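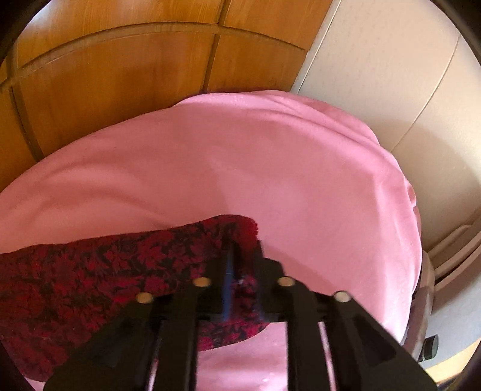 シーツと上掛けの基本的な敷き方(壁付けベッドの場合)

本稿では、板張りの壁やヘッドボードに接して置かれたベッドで、平らなシーツ(フラットシーツ)を敷き、薄手の上掛け布を重ねる手順を説明する。ゴム入りのボックスシーツは対象外とする。枕カバーの交換については別ページを参照のこと。

1. 用意するもの

・フラットシーツ 1枚
・上掛け布(綿の薄手のもの) 1枚
・敷きパッド(使用する場合)
・メジャー
・洗濯ばさみまたはシーツクリップ

クリップは幅の広いものが扱いやすい。筆者はKunerの樹脂製を使っている。金属製は塗装した木部に傷をつけることがあるため、壁側では使用しない。

2. 寸法の確認

シーツの必要寸法は次の式で求める。

必要幅 = マットレス幅 + 厚み×2 + 折り込み分×2
必要丈 = マットレス長さ + 厚み×2 + 折り込み分×2

折り込み分は片側20cmを下限とする。これより短いと寝返りで抜けやすい。幅97cm、厚み20cmのマットレスであれば、必要幅は177cmとなる。

敷きパッドを重ねる場合は、パッドの厚みも加算する。洗濯による縮みは製品の表示に従う。表示がない綿製品では、丈方向に3%程度の余裕を見ておく。

3. 下準備

3-1. 古いシーツを外す。足元側から外し、頭側へ丸めていくと、糸くずが床に落ちにくい。

3-2. マットレスを壁から15cm離す。キャスター付きのフレームはフレームごと動かす。動かせない場合はマットレスのみを手前にずらす。

3-3. 壁側の隙間を掃除する。羽目板の溝にはほこりがたまる。乾いた刷毛で上から下へ払い、最後に掃除機の細口ノズルで吸う。ワックス仕上げの木部に水拭きは行わない。

3-4. マットレスの表面を確認し、湿り気があれば乾くまでシーツをかけない。

4. シーツを敷く

4-1. シーツを縦に二つ折りにし、折り山をマットレスの中心線に合わせて置く。縫い代の幅が広い側を頭側とする。

4-2. 壁側の半分を先に開く。手前側を先に整えると、壁側に手を入れるたびに全体がずれる。

4-3. 頭側を折り込む。両手の甲を上にしてシーツの端を持ち、マットレスの下へ水平に差し入れる。手のひらを上に向けると、関節がフレームに当たる。

4-4. 壁側の角を処理する。角から40cmほどの位置で垂れた布の端をつまみ、マットレスの上面に持ち上げて三角形を作る。下に残った布を折り込み、三角形を下ろして、その端も折り込む。三角形の斜辺は45度を目安とする。

4-5. 足元側へ移り、シーツを丈方向に引く。しわは引く方向と平行に逃がす。斜めに引くと中心線が曲がる。

4-6. 足元の壁側の角を4-4と同様に折り、続けて壁側の側面を折り込む。

4-7. 手前側の半分を開き、幅方向に引きながら二か所の角と側面を折り込む。

4-8. マットレスを元の位置に戻す。板壁との間には1〜2cmの隙間を残す。密着させると通気が悪くなり、布の染料が木部に移ることもある。

5. 上掛け布を重ねる

5-1. 上掛け布は三つ折りにして足元側に置く。柄に上下がある場合は、この時点で向きを確認する。

5-2. 上端の両角を持ち、頭側へ引き上げる。上端はマットレスの頭側の縁から30cm下で止める。

5-3. 左右の垂れをメジャーで測り、差を2cm以内に収める。壁側の垂れは測りにくいため、布の中心を先に合わせておくとよい。

5-4. 足元のみ折り込み、側面は垂らしたままにする。

無地のシーツに花柄を重ねる場合、濃い色の布は最初の数回を単独で洗う。赤系の染料は色落ちしやすく、淡い色のシーツと同時に洗うと移染の原因になる。白い布の端を湿らせて目立たない箇所に押し当てると、色落ちの有無を事前に確かめられる。

6. よくある不具合

中央にしわが寄る
幅方向の張りが不足している。手前側の折り込みを一度すべて抜き、4-7からやり直す。部分的に引いても、しわは隣に移るだけである。

角が一晩で抜ける
折り込み分が足りない。寸法を再確認し、買い替えるまではクリップで留める。留める位置は角から10cm内側とする。

上掛け布が壁側に寄る
シーツと上掛け布の素材が異なると滑りやすい。足元の折り込みを30cmまで深くする。

7. 交換の間隔

シーツは週1回、上掛け布は月2回を標準とする。夏季は敷きパッドも週1回洗う。10月以降、毛布を併用する時期は、上掛け布を毛布の上に重ね、毛布の上端を15cm折り返す。このとき5-2の位置は変えない。

文:Ruben Aerts
最終更新:2025年8月15日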